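Coltodia Institute > Public Programs > Galleries > Household and Shop-Floor Work

Can a Machine Do the Chores Yet?

The Coltodia Institute is frequently asked by members of the public when a machine will be able to take over ordinary work in the home or behind a shop counter. This gallery is offered as a partial answer. It accompanies the exhibit of the same name on the ground floor of the Devgate building, which remains open through December.

The exhibit draws on two programs. The Trujillo program is concerned with kitchens and with the small jobs that fill the first hour of a household's day. The Alska program is concerned with stockrooms, shelving and returns. Both programs use arms that are available for purchase, and both ask the same thing of them: that the job be completed in a room furnished for people, with objects that people already own.

Results have been uneven. In the Alska stockroom, where cartons are of one size and arrive on one belt, the arm completed 100 shelf placements in succession without assistance. When the cartons were replaced with mixed goods in soft packaging, 50 placements required a staff member to step in 3 times. Visitors should bear in mind that a staff member doing the same work would seldom need any help at all.

Kitchen work is harder to score. A cup may be set down safely but in the wrong place, and a counter may be wiped without becoming clean. The Trujillo program therefore records each attempt as complete, complete with correction, or stopped. The log now holds 2441 entries. A large share of those marked "complete with correction" involve food that has to be poured, since dry goods slide, bounce and collect at the rim of a dish in ways that solid objects do not.

Speed is not addressed in this gallery. Most of the household jobs under study are done by an adult in a few seconds, and no arm in either program approaches that pace. The Institute's position is that a slow machine may still be of use to a person who cannot do the job at all, and the programs are evaluated with such persons in mind.

Text may be reproduced for classroom use with credit to the Coltodia Institute. Group visits to Devgate should be arranged through the education desk, and comments on the gallery may be left at the foot of the page.

Trujillo program, kitchen work. Dry cereal, to be poured from a green bowl. The black tray is on the counter, as are a few crumbs.
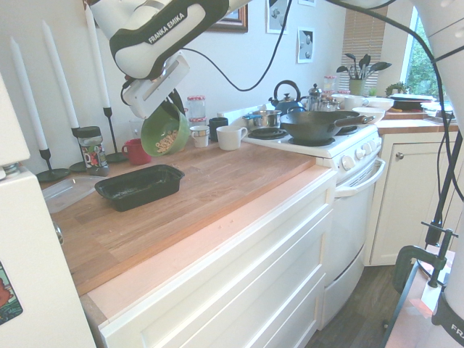 My mother has had very little grip in either hand for years, and pouring her own breakfast is the one thing she misses most. I would not care if it took ten minutes. What I would want to know is who cleans up after a stopped attempt, and whether the person has to get up and reset the machine. If she could do that, she could pour the cereal herself. Please consider adding that to the log.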